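Trormont's furniture floor occupies a single large room, with white walls and gray marbled flooring throughout. For the May issue of the staff bulletin, dated 2023-05-17, we met with Ákos Pap, who has managed the floor for 11 years, and asked him to describe how the displays are planned and maintained.
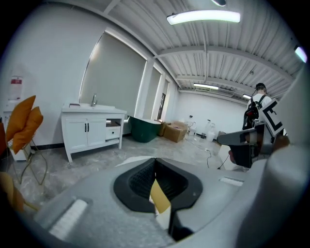
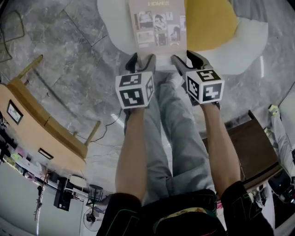 *The Trormont furniture floor: a vanity cabinet by the arched window, first picture; the white armchair with its mustard-yellow pillow, second picture.*

Mr. Pap began in the stockroom and moved to displays when the Hornorach store closed and its remaining pieces were transferred. He recalls that the first month was spent deciding what to keep.

"We received 497 items on a single inventory list," he said. "Many were good pieces, but they had been bought for a building with small rooms. I asked for permission to show fewer of them at one time, and the request was granted in October of that year."

The current policy allows no more than 275 items on display, lamps and accessories included. Anything above that number remains in storage until a place opens. Mr. Pap described the limit as generous. He would prefer a lower one.

Asked why a bathroom vanity stands in the same room as lounge seating, he explained that the store gave up separate departments after customers repeatedly asked to see pieces side by side.

"People do not buy a house one department at a time. A customer comes in for a faucet, and she sits down to think it over. I would like her to sit in something we sell."

The vanity, with its paneled doors and black handles, belongs to a line that the store calls Mustosero. Mr. Pap chose its position himself. He wanted the white countertop near the window, where customers could judge the finish by daylight when the blind is raised. The tapered legs were a point of discussion with the buying office, which had recommended a version that sits flat on the floor. Mr. Pap argued that a cabinet on legs is easier to clean under, and his view prevailed.

The chair with the mustard-orange seat and thin gold legs is sold under the name Tang. Its two-part back has drawn comment from staff as well as customers.

"Some say petals, some say a shell. I have heard less polite suggestions," Mr. Pap said. "It is the piece people touch first."

He repeats its color elsewhere in small amounts, and the pillow on the white armchair was selected for that purpose. Books are treated in a similar way. He favors large volumes with pale covers, such as the one titled "HOMES," and he does not object when visitors pick them up.

"A book on a chair tells people that the chair may be used. We lose perhaps two a year. I consider that a reasonable expense."

Daily upkeep is assigned to Tetteh Laryea, who joined the floor staff last fall. Mr. Laryea works from a written sheet: cushions first, then countertops and chrome, then the floor. He noted that the marble shows dust most clearly in the morning and that the white upholstery requires attention at least once a week.

"The armchair is the difficult one," Mr. Laryea said. "Everyone wants to try it. I keep a clean cloth in my pocket and I check the arms whenever I pass."

Both men were asked what they would change if the budget allowed. Mr. Laryea requested additional storage close to the floor. Mr. Pap asked for a second person trained in display work and for the wall behind the seating area to be repainted before the next inventory.

Suggestions from other departments may be left with Mr. Pap at the floor desk.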